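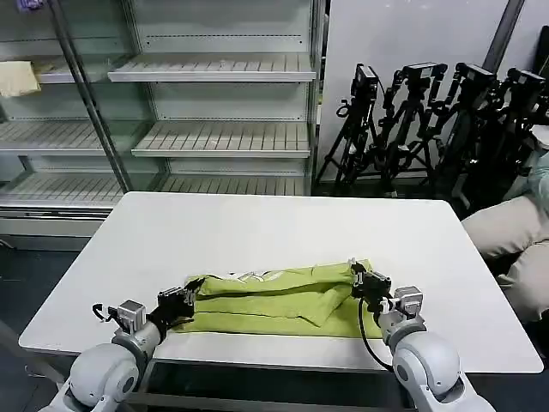
Two arms, one piece of green laundry: folding work under way at Vesis in Wornasville.

FOR IMMEDIATE RELEASE

Vesis puts robot on folding, keeps everybody else

WORNASVILLE, October 7, 2020 – Vesis, the commercial laundry and garment service that has been washing other people's uniforms since well before it had a website, today confirmed that a two-armed folding robot has joined the finishing room. It is slower than the staff. The staff have mentioned this.

The system, known in the building as Yilma, takes hold of a garment or towel with a gripper at each end, lays it out on a table and folds it. It has been on trial since February and moves to regular weekday duty this month, working through flat items and plain tops from the overnight wash.

Vesis finishes 3647 pieces on an ordinary weekday. Yilma's share is currently 80. The company expects that figure to rise and has declined to say how fast, having been wrong about it twice.

"I was asked to come up with a quote about revolutionizing the industry," said Ebise Gashaw, finishing room manager. "What I can tell you is that it folds a tea towel quite well, and it doesn't want the long weekend off. Fitted sheets are still ours. I don't see that changing in my working life."

No positions have been cut as a result of the trial, and the agreement signed with finishing staff in the spring rules out layoffs tied to the equipment for 2 years. Hours are unchanged. What has changed is the way a shift is divided up. Folders used to stand at one station from start to finish, with a break in the middle and a sore shoulder at the end. They now rotate between hand folding, inspection, mending and a new role called table lead, which pays a premium and involves keeping the robot supplied, checking what comes off it and sorting out the pieces it has made a mess of.

The table lead position was posted internally and drew more applicants than management had guessed, including two from dispatch who had never shown the slightest interest in folding. Training takes four shifts. Most of it concerns judgement: which fabrics to send over, when to step in, and when to leave the thing alone to finish what it's doing. Trainees report that the last part is the hardest.

Staff also asked for, and got, a say in where the work goes. Under the new arrangement any folder can pull an item type from the robot's list if it is coming back in worse shape than it went in. Aprons with long ties were pulled in the first week. Hooded sweatshirts lasted until the second.

"People thought we'd be standing there watching it take our jobs," said Gashaw. "Mostly we've been standing there watching it take its time. But my crew is folding less of the dull stuff, and I've had fewer people asking me for the heat pack. I'll take that."

The trial has logged 1305 hours to date. Vesis says complaints from customers about folding have held steady over that period, at a level the company describes as normal and its customers describe in their own words.

A second folding table is planned for the Meretti building across the yard, where the company handles restaurant linen. Staff there will vote on the rotation schedule before any equipment is moved in. They have already asked that their robot be given a different name, and the request is under consideration.

Anyone who would like to see the folding room may arrange a visit through the front office on weekday mornings. Closed-toe shoes are required and visitors are asked not to cheer, as it distracts the inspectors.

About Vesis

Vesis provides laundry, mending and linen service to restaurants, clinics, sports clubs and trades in Wornasville and the surrounding area. Pickup is available daily except Sunday.

Media contact:
Ebise Gashaw
Finishing Room, Vesis
Wornasville

-30-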